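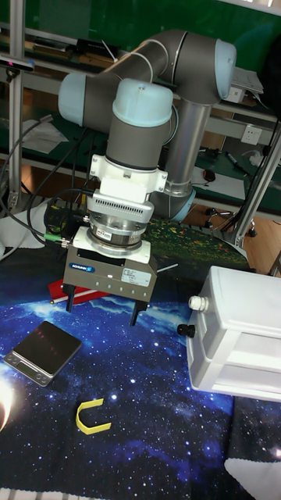

Dark blue starry galaxy print, laid over a tabletop.

How to hem a table cloth with mitred corners

A plain square or oblong cloth is one of the easier things to sew, but the corners let a lot of people down. If you fold the hem over twice on each side and stitch straight across, you end up with a thick lump at every corner that never irons flat. A mitred corner takes five more minutes and lies flat. The method is the same for any woven fabric, plain or printed.

What you need

Fabric, washed and ironed
Matching thread
Tape measure and a long ruler
Tailor's chalk, white or yellow for dark fabric
Pins
Small sharp scissors
Iron and ironing board
Sewing machine with a size 80 needle

Measuring

Measure the length and width of the table top. Decide how far you want the cloth to hang down. For a dining table 200 to 250 mm is usual. For a desk or work table keep it shorter, or it will catch on your knees. Add the drop twice to each measurement, once for each side, and then add the hem allowance twice as well.

The hem here has a 10 mm first fold and a 40 mm second fold, so the allowance is 50 mm on each side. A side table 315 mm wide with a 200 mm drop would need fabric 815 mm wide. If your table is 600 mm long, the same sum gives you 1100 mm.

Write the figures down before you go to the shop. Dress cottons are often narrower than curtain fabric, and a wide table may need a join. Put any join near the sides, with a full width down the middle.

Choosing and cutting

Medium-weight cotton is the simplest to work with. I buy most of mine from the remnant bin at Horrocks, where the ends of rolls are usually long enough for a small table. Polycotton creases less but doesn't hold a pressed fold so well, which makes the mitres more fiddly.

Wash the fabric first at the temperature you will wash the finished cloth. Dark blues, blacks and reds should go in on their own the first time. Iron it while slightly damp.

With an all-over print such as stars, leaves or small flowers you don't need to match anything and can cut where you like. With checks or stripes, follow the lines of the pattern. Large single motifs need centring before you cut. Fold the fabric in four, mark the middle with a pin and measure outwards from there.

Pressing the folds

1. Lay the fabric wrong side up. Fold one edge over by 10 mm and press. Do all four sides.

2. Fold each side over again by 40 mm and press hard. You should now have two sharp crease lines along every edge.

3. Open out the second fold only, leaving the small 10 mm fold in place. At each corner the deeper creases cross and make a square.

Making the mitre

4. Fold the corner inwards on the diagonal, so that the new fold runs through the point where the two deep creases cross. The creases should line up on top of each other. Press the diagonal.

5. Open the corner out again. Fold the cloth right sides together so that the two neighbouring edges meet, and pin. The diagonal crease is your stitching line.

6. Sew along the crease from the fold outwards to the edge. Go back and forth a few stitches at each end.

7. Trim the spare triangle, leaving 9 mm beyond the stitching. Clip across the tip and press the seam open with the point of the iron.

8. Turn the corner right side out. Ease the point out with a knitting needle — not scissors, they go straight through.

Stitching the hem

Fold the hems back down along the creases and pin with the pins at right angles to the edge. Stitch close to the inner fold all the way round. Stop with the needle down at each corner, lift the foot, turn the cloth and carry on. Start and finish halfway along a side.

If the corners don't meet

A gap usually means the diagonal was sewn slightly too deep. Unpick that corner only, press it flat and sew it again a thread's width further out. If the corner bulges, do the opposite.

Press the finished cloth from the wrong side. Chalk brushes off most cottons, but wipe any that stays with a damp cloth before the iron goes near it.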